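The mid-range phone that made me stop shopping

By Rosalind Kincaid
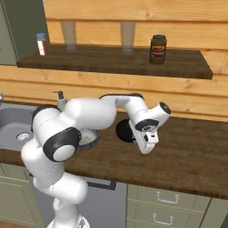
I have a drawer at home with nine years of phones in it, and every one of them was the most expensive model I could talk myself into at the time. So when my contract ran out in December and my brother-in-law Marius told me to spend half as much, I laughed at him. Then my old phone died halfway through a video call with my mum, and I ended up walking out of the shop with a Zavala 36.

It cost $900 outright, which I know is still a lot of money for something I drop on the tram. But the Veraren I'd had my eye on was nearly double that once you added a decent amount of storage, and I couldn't work out what the extra was buying me. A slightly brighter screen? A zoom lens I'd use at the zoo once a year?

First impressions were mixed. The back is a matte grey plastic that picks up every thumbprint (I've since bought a cover, in a green I regret). It's light, though, and narrow enough that I can reach the top corner with my thumb, something I haven't managed since my hands and phones parted ways in size. The speaker is tinny. The buttons are on the wrong side for me and I took screenshots of absolutely everything for the first fortnight - there are 41 pictures of my lock screen in the gallery and I keep forgetting to delete them.

The battery is where I started to come around. I'm a heavy user: podcasts on the way in, maps all day, a shameful amount of scrolling in bed. My last phone was begging for the charger by four in the afternoon. This one gets me to bedtime, and on quiet days I've forgotten to plug it in and still had enough left for the morning news. It charges slowly and there's no wireless pad support, so if you've got one of those built into your car you'll be annoyed!

I took it up to Makevstead for a long weekend to give the camera a proper go. In daylight it's lovely. The colours are honest, the greens don't go radioactive, and it caught my niece mid-cartwheel without turning her into a smear. After dark it falls to bits a little. We had dinner outside under a string of lights and everybody came out looking faintly waxy, me most of all.

Cinzia Leone, who runs the Trarnel repair counter near my office, has a soft spot for it. She fixes about 1,000 phones a year and reckons the Zavala's battery comes out in ten minutes with no glue and very little swearing. "I can do the screen while you get a coffee," she told me. My old flagship spent eight days in her back room for the same job.

The software I could take or leave. It came with two weather apps and a shopping assistant that kept popping up until I found the setting to kill it (it's under Notifications, then Suggestions). Updates are promised for five years. I've had two so far, and one of them moved my alarm button.

Marius has asked for his apology in writing, and he can have this. The drawer's full anyway, so the old phone's gone to Cinzia for parts.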